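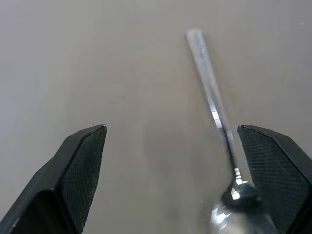 *Fig. 1. Pale tabletop, soft light.*

## Week 2: Negative space, or paying for nothing

Students tend to treat blank areas of a page as a failure of nerve. Clients agree with them. Your job this term is to disappoint both.

**Terms for this week**

- *Margin*: the gap round the outside, and the first thing a client asks you to fill.
- *Active space*: emptiness you planned.
- *Passive space*: emptiness left over when you ran out of time. Markers can tell.

The Takomeo menu (in your reader) gives 90 per cent of its cover to plain cream paper. The restaurant complained, printed it anyway and has since reprinted it twice. Compare the Nomden catalogue, where every corner holds a starburst and the prices fight each other for air. 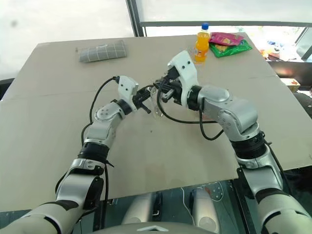

Margins should be settled before type. If you choose the typeface first you will fall in love with it, make it bigger, and then wonder where the page went. Maslow Press sets its inner margin narrower than its outer one, so that the two facing pages read as a pair. Copy this until you have a better idea.

**Exercise**

Take any leaflet that came through your door. Remove 10 things from it. Stop when it no longer says what is being sold, then put one back. 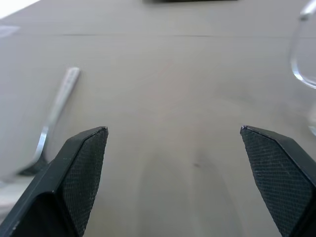 *Photo: Heydari Studio*

Bring both versions to the seminar, printed at full size. Screens flatter everybody. Reading for Week 3 is the chapter on captions, a short one with very wide margins.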